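Pasidard Two-Arm Set-Up Guide
Section 9. Recording and Scoring the Zipper Task

This section covers the zipper task used in the Shahbazi comparison: one arm steadies a soft pouch while the other works the zipper pull. Finish the calibration in Section 3 before you begin. The Cavard recorder must be running on the host computer, and both arms must report ready.

9.1 Prepare the table

1. Clear a working area that both grippers can reach. Leave everyday items at the back and sides. The method is meant to be tested with clutter in view.
2. Lay the pouch within reach of both arms. Turn it to a new angle for each episode.
3. Check that the zipper pull hangs or stands free of the fabric.
4. Set the lighting and leave it alone for the whole session.

Note: Shadows from the arms will fall across the table. Do not try to remove them. Policies trained under flat, even light did worse on this task in our tests.

9.2 Record an episode

1. Open Brisa and choose Zipper, then New Episode.
2. Move both arms to the start pose and wait for the tone.
3. Bring the holding arm to the pouch and steady it.
4. Bring the other gripper to the pull with its jaws open. Close the jaws only when the pull is between them.
5. Draw the pull along the zipper at a steady speed – do not jerk it to free a snag.
6. Release the pull, back both arms away, and press Stop.

Caution: Keep hands out of the reach of both arms while an episode is recording. Use the stop button before you touch the pouch.

Caution: If the fabric gets caught in the zipper, stop the episode and mark it Failed. Do not delete it. Failed episodes are used in step 2 of the scoring.

9.3 Score the results

1. Run the trained policy from the start pose with the recorder on.
2. Compare each failed run with the failed episodes from recording and give it the matching fault code.
3. Enter a grasp score and a travel score. Keep them separate, even when both are zero.

The reference set holds 181 episodes. With the wrist view turned off, most failures came at the grasp, when the jaws closed beside the pull. With it turned on, the grasp improved and the remaining failures were mainly in travel. For this reason the wrist view is on by default in the current release.

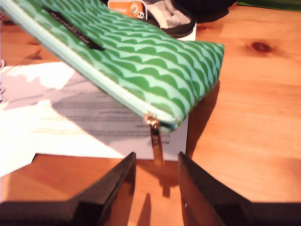
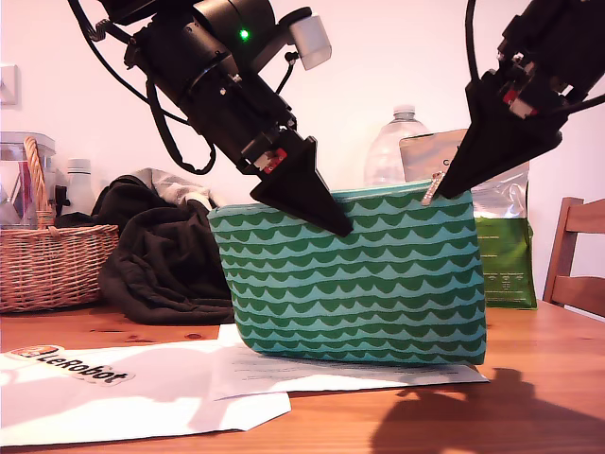
Figure 9-2. Zipper task: pouch and gripper close up (first picture), and both arms at the pouch (second picture).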